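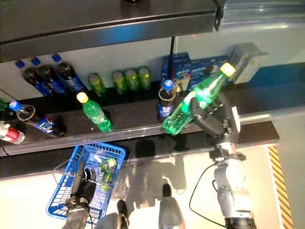
Cola bottles and green cans on a lower shelf.

Home News Food Interviews Contact
Last updated: Dec 7, 2025

The man behind Fatness, the corner-shop diet plan now being sold in Larkau, would rather not give his name. He talks fast. "Eat what the shop has, only less of it," he says. I ask who tested this. "We had 87 people in Sitwood, and they loved it." Loved it, or lost weight? "Both, mostly."

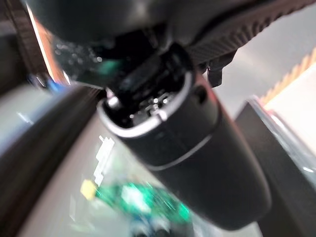
How long did the trial last?

"Until the end of February. It felt long enough."

He won't say when it began. The leaflet, printed by Rüegg, speaks of 23 "success stories" and leaves the other people out. I bring this up twice - he says they were busy.
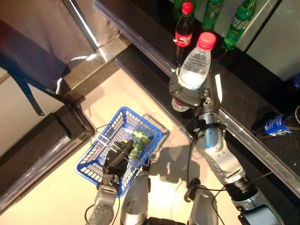 The plan costs 813 a year, and I struggle to see what that buys. There is a booklet, a weekly message and a chart for the fridge. The advice on drinks comes down to swapping the fizzy stuff for water, and a clear bottle with a red cap, or any other bottle, will do that without a subscription. "People need to pay or they don't listen," he says. Perhaps, but my doctor says the same for free.

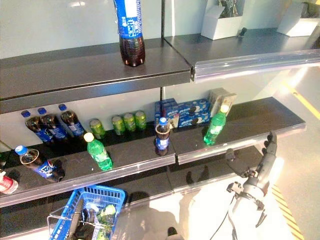
What happens to those who put the weight back on?

"They can join again at the normal price."

He offers me a free month. I say I'll think about it, and ask again for the Sitwood figures. He promises to send them - so far I have had the leaflet, twice.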